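I know, I know. I said I'd post every fortnight and then went quiet until March. In my defence, I've moved flat, changed jobs and had a cold that hung on for most of the winter. The boxes are nearly all unpacked now, apart from the ones marked "misc", which I'm pretending belong to someone else.

The new job is at Kettunen, doing the bookings and a bit of everything else, and I love it! It took me 24 applications to get there (yes, I kept a list) and I'd more or less given up when Hilkka Miettinen rang me at half past eight in the morning to ask if I was still looking. I was in my dressing gown. I said I'd just got back from a run.

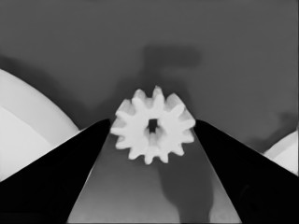 My first week was mostly learning names and getting lost between the two staircases. Hilkka is lovely but talks very fast, and Oskari on the next desk has been translating for me. The walk in takes me along the river, so I'm getting some proper air for once, and I'm home before six most evenings — after my last place that feels like a half day.

Which means I'm reading again. I finished the ghost story collection Sointu lent me and had to sleep with the hall light on, in a flat where I don't know the noises yet. Not my best idea. The boiler does a sort of cough at three in the morning and I was sitting bolt upright every time. I've started a nice long family saga instead, 500 pages and no cellars so far.

I've also dug out my own story, the lighthouse one some of you were kind enough to ask after. I read the first chapter back and winced a bit, but the middle is better than I remembered — I'm going to try for 500 words a night and see how long that lasts.

Right, the kettle's boiled and there's a shelf to put up before Teemu comes round for supper. Tell me what you've all been reading, only nothing with ghosts in it please!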